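3. Where the Hour Goes: Reported and Metered Laundry Time

3.1 The trouble with asking

Ask people how long a load of laundry takes and they will tell you how long the machine runs. Ask how long they spend on laundry and many give the same number, though they pass most of it in another room, or another building. Time-use surveys have lived with this for decades. The machine's hour is easy to remember because it's printed on the dial, and the human part, being scattered in pieces of a minute or two, goes into the survey as a rounding error or doesn't go in at all.

We came to the problem sideways. The Nodilholm housing study was set up to look at shared electricity costs, and laundry was included only because tenants complained about it more than anything else (parking excepted, and parking doesn't draw current). Once the first diaries came in, it was plain that the metered cycles and the written ones described two different towns. Tenants reported washing mostly in the early evening. The meters had them washing in the late morning, with a second hump close to midnight that appeared in almost no diary. The building rules forbid running a machine after ten, and we draw the obvious conclusion.

3.2 Sample and instruments

The sample covers 60 households in two districts, Nodilholm and Kornus, followed through the whole of March. Kornus is older and has more families with children. Nodilholm has more people living alone and, for reasons that predate the study, much better drains. Every household had its own front-loading machine. We excluded homes that used a coin laundry for more than the occasional blanket, as the walk there and back swamps everything else in the diary.

Each household kept a paper diary for 31 days. A plug meter recorded power draw on the washing machine circuit, from which cycle starts and ends were inferred by the rules given in Section 2. The meters logged 2346 cycles in all. The diaries accounted for 234 fewer. We had expected the gap to run the other way, on the theory that people like to look industrious for researchers. Evidently they don't, or at least they don't when there is a form to fill in.

Diary entries were divided into machine time and handling time. Handling covers sorting, carrying, loading, unloading, hanging and folding. It doesn't cover looking for the other sock, a category that several participants wrote in by hand and that we have reluctantly left to future work.

The line between loading and sorting gave the coders more trouble than any other. The diary instructions told participants to start the loading clock when the first item left the basket (Figure 1) and to stop it when the door was shut. Some people sort on the floor beforehand and some sort straight out of the basket, putting half of it back. The second group shows very long loading times and no sorting at all. We have kept the two codes separate in the data file but report them together. 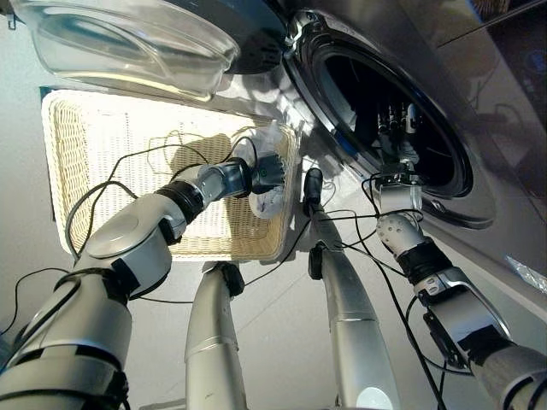 Figure 1. A cloth held over the edge of a wicker basket, in front of a front-loading washing machine. Items leaving the basket mark the start of handling time.

3.3 Reported time against metered time

For machine time the two sources agree well enough at the household level, provided that the missing cycles are set aside. People know their usual program and write down its advertised length. They write it down even when the meter shows that the cycle ran long, as it often does in Kornus, where low water pressure stretches the fill. One household entered the same duration for every load of the month, including one the meter shows being stopped almost at once. We admire the consistency.

Handling time is a different matter. Diaries filled in on the spot give longer handling times than diaries filled in at the end of the day, and the end-of-day diaries in turn give longer times than the ones completed, in a single color of ink and a noticeably relaxed hand, on the evening before collection. This is what the recall literature would predict. It also means that any survey asking about "a typical week" is measuring something closer to opinion.

Folding suffers most. It is done in front of the television, and participants tend to book it as television. Hanging is reported fairly well, perhaps because it requires standing up. Unloading is nearly absent from the late diaries, although it must have taken place.

A word about the Jadoon correction, which reviewers of an earlier draft asked us to apply. The correction scales reported chore time upward by a fixed factor that depends on household size. It behaves sensibly for cooking. Applied to our laundry data, it turns large Kornus families into people who fold through the night. We present the uncorrected figures here and give the corrected ones in the appendix, where they can do less harm.

3.4 The idle interval

Between the end of a cycle and the start of unloading there is a stretch we call the idle interval. The machine has finished, the clothes are inside, and someone is meaning to get to them. The meters can date the beginning of this interval exactly but are blind to its end. For the end we depend on the diary, and specifically on the line where participants note the time at which they opened the door (Figure 2). The line was left blank more often than any other on the form.

Where it was filled in, idle intervals were short in the daytime and long overnight, and longest among those who said in the entry interview that they always empty the machine right away. The Pevorero pilot, which used a similar form with fewer households, found the same pattern and called it "aspirational unloading." We have nothing better to offer.

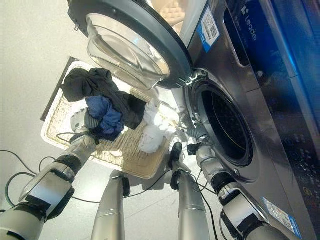
Figure 2. A front-loading machine with its door fully open. Door opening was taken as the end of the idle interval.

4. Discussion

The practical lesson for anyone designing a household survey is to stop asking about laundry as though it were one thing. A machine cycle can be metered cheaply, and we see no reason to trouble anyone's memory with it. The handling pieces need to be asked about one at a time, soon after they happen, and with the television mentioned by name.

Whether the missing cycles matter depends on the use. For electricity billing they matter a great deal, and the landlord's office in Nodilholm has been told as much.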